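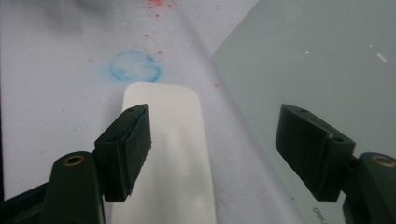
## Craft room tables: what comes off and what doesn't

The white work tables at Irkthorpe will be cleaned and re-covered in January. Before ordering new sheets, we spent an afternoon testing what takes color off the old ones. Members keep asking, so the results are printed in this issue.

Red spatter is the most common mark. Fine dots of dry paint lift with a damp sponge and a little dish soap. Work from the outer dots in toward the heavy patch. Wiping the other way drags color across clean surface, and then there is more to do. Dots left for a month or longer needed a second pass and some of them left a pink shadow.

Blue rings are harder. Dye and marker ink both soak in at the edges, and scrubbing makes the ring wider. Blot first with a dry cloth, then with rubbing alcohol at 70 percent. We got most rings down to a pale outline. Two did not change at all.

Plain white erasers work on pencil and on light scuffs. They did nothing for dye. Please don't use the gritty scouring pads from the sink, which leave the surface dull and make the next stain worse.

The replacement sheets come from Mägi and cost 86 dollars each. The Pasteser sheets we looked at were 100 and no thicker. The total for the room, with edging and glue, is 3225 dollars, paid from the supplies fund.

Until the new sheets are down:

- Put newsprint under anything sprayed or flicked from a brush.
- Keep open dye in the trays on the side counter.
- Wipe up wet color before you leave the table.

The room will close at noon on the day the old sheets come up. The date will be posted on the door.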